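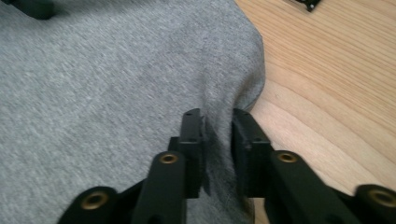
Zurent columnist dropped over old posts: which clause applies?

Posted in: Media & Press > Staffing and Contracts

halftone_40
Zurent ended its contract with opinion columnist Bontu Sisay on 14/05/2026. The site's statement is two sentences long and cites "conduct inconsistent with our published standards." The conduct in question is a set of replies she posted from her personal account on Mimomitz, mocking a local news anchor's accent. She deleted them and put up an apology the same evening.

My question is procedural. Zurent's public standards page covers "work published under the Zurent name." A personal account is not that. Has anyone seen the contributor agreement?

deskside
I signed one in a previous year. Section 6 is the relevant part. It lets either party end the arrangement without cause on written notice. The standards page has no bearing on it. They cited a reason for PR purposes and did not need one.

halftone_40
Was there a notice period?

deskside
Yes, but it can be waived if the remaining columns are paid out. I don't know whether they paid hers.

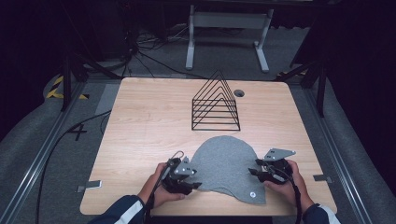

The other point is that contributors are not staff. There is no internal appeal, and the union agreement at Zurent covers only the newsroom.

rk_lunine
Disagree on the "no bearing" part. If the company states a cause in public, it has made a factual claim about her. Without-cause language in the contract protects the termination. It does not automatically protect the statement.

deskside
The statement says her conduct was inconsistent with their standards. That reads as opinion to me, and the posts are on record. I don't see a claim there.

rk_lunine
I didn't say she would win. I said the two documents do separate jobs and you merged them.

pagefold
For reference, the archived thread has 237 replies. 191 of them came in after the Lunine newsletter linked it. Before that it was getting very little attention. The timeline matters here: the posts had been up for days and Zurent acted only after the newsletter went out.

halftone_40
Do you have a source for the 191?

pagefold
Counted by timestamp from the archive copy. Deleted replies are not included, so the real total is higher.

vi_subscriber
Her column ran on Vi as well under a syndication deal. It is still listed there as of this morning. If Vi licenses through Zurent, it should drop off when the feed updates. If she licensed it herself, Vi has to make its own decision.

deskside
Syndication went through Zurent when I was there. Rights to existing columns stayed with them, so the archive can remain up either way.

rk_lunine
Mine was the reverse. I kept syndication rights and gave Zurent first publication only. They use more than one version of the agreement, so section 6 in yours may not match section 6 in hers.

deskside
Fair. I can only speak to the version I signed.

halftone_40
I'll email Vi and ask who holds the license. Will post the reply if I get one.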